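## 4. Folding and packing garments

Applies to the Folteo garment sleeve, sizes S and M. Read section 3 (Washing and drying) first. Do not pack garments that are damp to the touch.

### 4.1 Before you start

- Clear a flat table with no sharp edges. A light-coloured top makes lint and loose thread easier to find on dark garments.
- Empty all pockets and close any zippers.
- Check the care label. Garments marked "do not fold" go on the Trandow hanger insert (section 6).

### 4.2 Laying out and folding

1. Lay the garment lengthwise on the table, front side down.
2. Smooth the fabric from the centre toward the edges. Soft wrinkles are acceptable at this stage. Hard creases must be pressed out.
3. Pull the hem straight. A bunched hem adds thickness on one side, and the sleeve will not close evenly.
4. Hold the fabric at a corner of the collar end and fold one side in to the centre line. Repeat for the other side.
5. Fold the garment in half from the hem, then in half again. 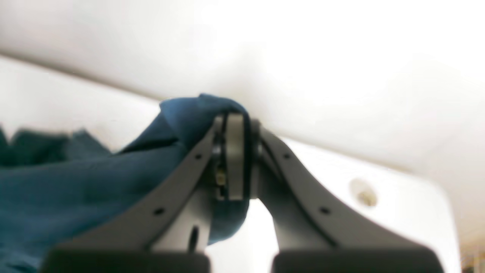
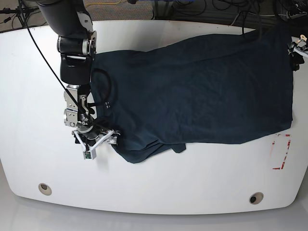
Dark navy garment spread out on a white table, before step 3. 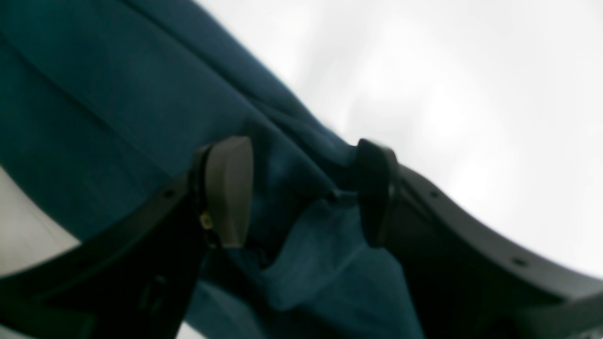
*Page last changed: Tuesday, September 14, 2021*

**Note:** Colour judged under indoor lighting is not reliable. Sort navy, teal and black garments in daylight, or by the colour code on the order slip.

**Caution:** Do not drag the garment by its label. Printed labels can crack, and sewn labels can tear the neck seam.

### 4.3 Loading the sleeve

1. Open the sleeve fully and set it on the table with the clear side up.
2. Slide in the folded garment, collar end first, until it meets the stop.
3. Add no more than 2 garments per sleeve. For heavy knits, use one.
4. Press out the air with a flat hand, working from the stop to the opening.
5. Close the strip and run a finger along its full length.

If the strip opens again, take the garment out and repeat step 3 of 4.2. A hem left uneven is the usual cause.

### 4.4 Sleeve life

The closing strip is rated for 1,000 cycles. Replace the sleeve sooner if the strip has whitened or lifted at either end. Replacement sleeves are sold by Drestard in cartons of 100. Mahmoudi strips are narrower and do not fit this model.

Store unused sleeves flat, away from heaters and direct sun.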